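Opinion | Home & Table
07/10/2025
By Timo Seidel

My mother owned one tray. It had a picture of a harbour on it, and it came out when somebody was sick. If you were well enough to complain about the soup you were well enough to come to the table, and the tray went back behind the toaster until the next case of tonsillitis.

I mention this because I have just been through our house and we own seven. I am one of two adults living here, and neither of us is bedridden.

Somewhere in the past decade the tray stopped being a thing for carrying other things and became a place where things live. You will have seen this in other people's homes, and if you have any sense of shame you will have seen it in your own. There's a tray on the coffee table with a candle and the remote on it. There's a tray on the kitchen bench for the oil, the salt and the pepper grinder, which used to stand on the bench by themselves and were, as far as I could tell, coping. There is one beside the front door for keys. It also holds a dead battery, a dentist's card and a foreign coin from a trip to Bangkok, where we stayed with my old colleague Kittipong Suksawat, a man who owns no trays at all and carries his tea in his hand like a grown-up.

The theory, as explained to me in a homewares shop in Lurnley, is that a tray "gathers". Five objects on a bench are clutter. The same five objects on a tray are a colour scheme. I have tested this at home and I'm sorry to report that it works. A tray is a low fence, and anything inside the fence has been put there on purpose. I once left a half-eaten crumpet in the middle of the good one and a visitor complimented us on the arrangement.

So my quarrel isn't with trays as such, much as I enjoyed the first few paragraphs. My quarrel is with what we now expect them to be made of, or to look as if they're made of.

Walk down the aisle at Pronine, or any of the big barns like it, and count how many surfaces are telling you the truth. The marble is printed. The rattan is moulded. The slate has a barcode sticker that peels off and takes some of the slate with it. And every second item is wood, or wood-ish, or wood in the sense that a tree has been consulted. Snobs (I was raised among them, and I visit at Christmas) hold that this is the end of civilisation. A thing should be what it is. If you want timber, buy timber, from a bearded man, and oil it every March.

I used to believe this. I bought the real thing, a handsome slab of a tray under the name of Intarasuk, and I can tell you it demanded more attention than our dog. It couldn't be left damp. It couldn't be left in the sun. It held on to the memory of every cup anyone had ever put down on it, and after one bad winter it developed a lean, so that a full glass of water would set off slowly towards the sofa. I apologised to guests for it. I was told it had character, which in furniture as in uncles means you have to keep an eye on it.

The woodgrain one replaced it four years ago. It makes no secret of itself.

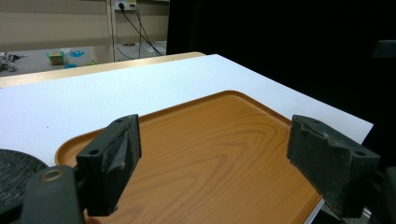 No tree ever grew in that shade of orange, or if it did it was quietly removed by the council. The grain goes round in big obliging curves, the sort you'd draw if someone asked you for wood over the telephone. The rim is low and rounded and has never given anybody a splinter. I have grown ridiculously fond of it. It belongs to the same honourable family as the panelling on the side of a station wagon and the front of my grandfather's radio, things that wanted to look like wood because wood was nice, and weren't fussed whether you believed them.

What I can't forgive is the other kind of fake, the sort that costs a fortune and whispers. There's a Tirnel catalogue on my desk in which a "timber-expression serving plane" is offered to the public at $605. It is beige. It has been photographed holding one fig. You are not meant to carry anything on it, and I suspect you aren't meant to own the fig.

Give me the honest fraud every time. Ours goes out to the garden with the sausages and comes back with the sauce bottles. It has been wiped down with whatever cloth was closest. If it broke tomorrow I'd be sad until lunch, then go and buy its twin, and I think that's about the right amount of grief for a tray.

My mother, when she last visited, looked over all seven and asked who was ill.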